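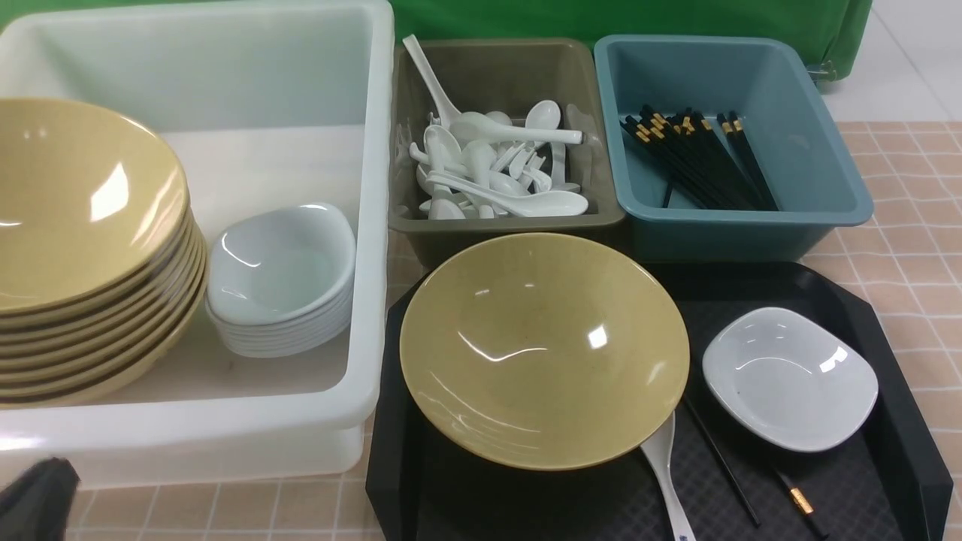

La robótica escolar lleva años premiando la velocidad. En casi todas las competiciones que conozco gana el equipo cuyo robot empuja más cajas o cruza antes una línea, y los alumnos aprenden pronto que lo demás da igual. En el taller de este curso propusimos otra cosa: montar un servicio de mesa. Una bandeja negra, un cuenco amarillento, una cuchara blanca de sopa, un platillo y un par de palillos. Cualquiera lo hace en su casa sin pensarlo. Al grupo le ocupó desde enero, y sostengo que aprendió más con eso que con dos temporadas de cajas.

El proyecto se llama Boonchu, nombre que eligieron los alumnos por votación y que yo no habría elegido. Consiste en que alguien maneja los brazos a distancia, se registran los movimientos y con esos registros se entrena un programa que después intenta hacerlo solo. Nos fijamos una meta de 200 repeticiones registradas. Cuando escribo esto tenemos 80 que sirven y 40 que hubo que tirar, casi todas por descuidos nuestros: una grabación empezada tarde, una bandeja en otro sitio, un archivo guardado encima de otro.

Algunas familias preguntaron si esto era robótica de verdad. La pregunta es legítima. Los chicos no diseñaron los brazos ni soldaron una placa, y en el club de Vodeo, con el que compartimos torneo el año pasado, los de la misma edad fabrican sus propios chasis. Me parece muy bien. Pero la mayoría de la gente que trabaje con robots dentro de diez años no los va a construir. Los va a preparar, vigilar y corregir, y esa parte apenas se enseña.

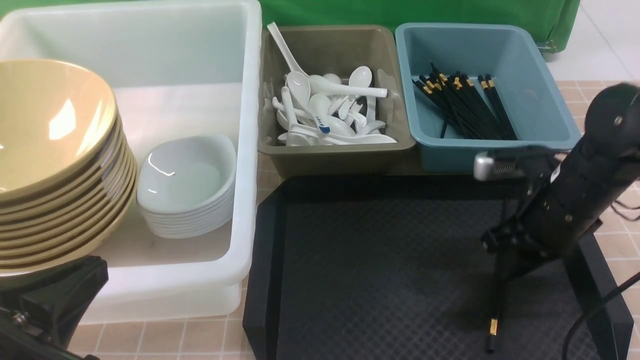 El palillo fue la pieza que cambió la actitud del grupo. Hasta entonces todos daban por hecho que lo difícil sería el cuenco, por grande y por resbaladizo. Un palillo negro sujeto casi en vertical por la pinza, encima de la bandeja, obliga a hacerse preguntas que el cuenco permite esquivar. ¿Por qué altura se agarra? ¿Cuánto hay que girar la muñeca para dejarlo tumbado? ¿Qué pasa si la pinza se abre un centímetro antes de tiempo? Los alumnos que peor llevan las matemáticas discutieron de ángulos durante una tarde entera, y lo hicieron con el transportador en la mano.

También aprendieron a escribir instrucciones. La primera versión de la hoja de trabajo decía «colocar los palillos bien». Cada alumno entendía por «bien» algo distinto, y los registros salieron tan desiguales que no había forma de compararlos. La versión actual ocupa una página y dice hacia dónde va el extremo dorado. Esa página me parece el mejor trabajo escrito que ha salido del taller, y eso que el centro organiza un concurso de redacción.

No quiero pintar esto mejor de lo que es. Hay ratos muy aburridos. Mientras uno maneja, los demás esperan, y esperar con catorce años se hace largo. Dos alumnos se pasaron a Zotus, el grupo de drones, y los entiendo. Probamos a repartir los turnos de otra manera, con una persona al mando y otra anotando, y mejoró algo. El problema sigue ahí y el curso que viene habrá que resolverlo, seguramente con grupos más pequeños.

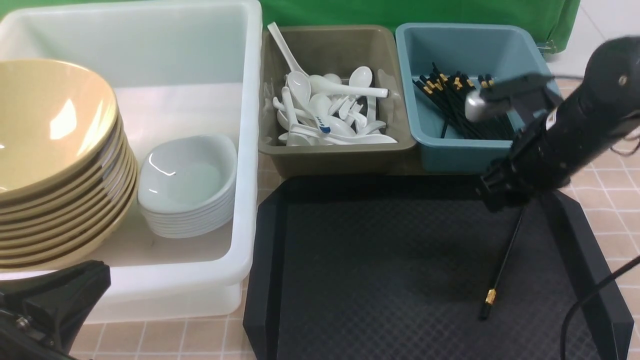

Las reglas del torneo Sesport, donde pensábamos presentarnos, dan la puntuación entera a la tarea terminada. Un servicio completo puntúa; uno incompleto vale cero. Creo que es un error, y se lo hemos escrito a la organización. Un palillo solo, en diagonal sobre la bandeja negra, con el brazo encima del recipiente azul donde están los demás, es para ese reglamento lo mismo que una bandeja sin tocar. Para quien enseña es un punto intermedio que merece mirarse: si la orientación es la que pide la hoja, si queda sitio para el cuenco, si el segundo va a caber al lado. Un jurado puede valorar todo eso en 2 minutos.

La organización contestó que puntuar pasos intermedios complica el arbitraje. Es cierto, lo complica. También complica la vida del profesor corregir un problema leyendo el desarrollo en lugar de mirar solo el resultado, y hace mucho que aceptamos que esa es la manera decente de corregir. No veo motivo para que un concurso escolar pida menos.

Otra objeción, más seria, es la del dinero. Unos brazos así no están al alcance de cualquier centro. Los cuencos, las cucharas y los recipientes de plástico sí. Se puede hacer una buena parte del trabajo con una pinza de cocina y los ojos vendados – uno dirige, otro ejecuta, un tercero anota – y las dificultades que aparecen se parecen bastante. Nosotros empezamos así, y volvería a empezar así aunque tuviéramos el doble de presupuesto.

Lo que pido a otros centros es que prueben una tarea doméstica durante un trimestre antes de apuntarse a la siguiente carrera. Que la elijan los alumnos, que redacten ellos la hoja y que guarden los intentos fallidos junto a los buenos. Nosotros borramos los primeros y ahora nos harían falta.

30 de mayo de 2020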